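Cikport Sink Set

README, updated in March by the student robotics club at Gisirance.

Contents
The set has 121 simulated episodes of one kitchen task: turn the faucet lever. Each episode is at most 200 steps long. We made it for our club project and for the Stivine student competition, where our team entered 2 policies.

Files
episodes/ — states and actions
frames/ — rendered views, one folder per episode

Known problems
In 3 episodes the lever angle is not saved. Please skip them when you train — the loader does not do this yet.

License
Free for class and club use.

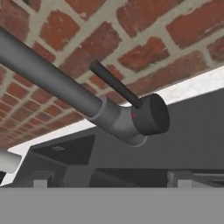
Rendered view: faucet with black lever, brick wall behind.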